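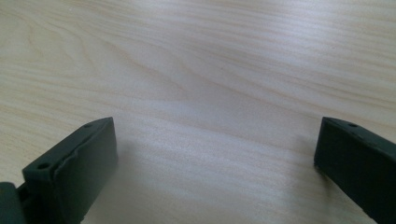 Lullik Surface

Table and background perception for hand-held gripper recordings

Lullik Surface is the part of the Lullik toolkit that deals with the work surface. It takes wrist-view video from a hand-held gripper, finds the plane of the table, masks out the fingers, and passes a clean surface model to your tracker or planner. It runs on recorded files and on a live stream.

Most tracking software looks for strong corners. A pale wooden tabletop with open jaws over it has few of them. The grain is soft, the same tones repeat across the board, and glare can wash out the texture in the middle of the view. Trackers then tend to lock on to the fingers, which never move much relative to the camera, and report that the gripper is standing still. Surface was written for this case.

What it does

Finger masking. You set up a mask once for each finger design, from a CAD file or from 60 hand-marked stills. The mask follows the jaws from closed to fully open, and covers the mounting holes and the soft shadow next to each finger.

Glare handling. Diffuse reflections are tracked separately from the surface. Pixels inside a bright patch get a lower weight but are not thrown away, so faint grain under the haze can still be used.

Low-texture tracking. Long curved grain lines are matched as curves. Point features are used where they exist. If you have IMU data, Surface reads it and uses it to fill short gaps.

Plane estimate. Output is a plane, a confidence value and a height for each fingertip. When confidence falls below your limit, Surface marks the segment and carries on.

What you get out

Results are written per recording as one pose file, one mask file and one log. The log lists every flagged segment with a start time, an end time and a cause: glare, blur, low texture or mask mismatch. Segments can be opened directly in the Kona viewer, where a reviewer can accept, trim or drop them.

Specifications

Input: color video, 60 frames per second, fisheye or standard lens
Optional input: IMU, jaw width
Finger profiles stored: up to 100
Parallel recordings per workstation: 3
Interfaces: command line, Python, C++
Operating system: Linux
Output: pose, plane, fingertip height, masks, log

Setup

1. Calibrate the lens with the printed board supplied.
2. Load or create a finger profile. Dark matte fingers work with the default threshold. For light or shiny fingers, use the manual setting.
3. Record a short pass over the bare table with the jaws open. Move slowly and tilt the gripper a little each way.
4. Run the surface check. It reports texture and glare levels for that table and suggests a confidence limit.
5. Process your recordings.

Step 3 needs repeating when the table or the lighting changes. A change of finger design needs a new profile as well.

Known limits

Surface assumes one flat work plane. Stepped or tilted fixtures need the multi-plane option, which is still in beta. Glass tops and mirror finishes are not supported. Tracking drops out if the fingers and the glare together hide most of the table - the log will show this as low texture.

Version notes

The current release adds curve matching and the separate glare weight. In our regression set of 474 recordings, every file processed by the previous release still loads without changes. Profiles made before January have to be re-saved once in the profile editor. Yutong Han wrote the migration script, and it is included in the tools folder.

Licensing and support

Surface is licensed per workstation by Hatska. The Kona viewer is included. Source access is available to research groups under a separate agreement.

For a trial license, write to Farah Subramaniam in sales. For integration questions, ask for Ikhsan Santoso and attach a log from a failed segment if you have one.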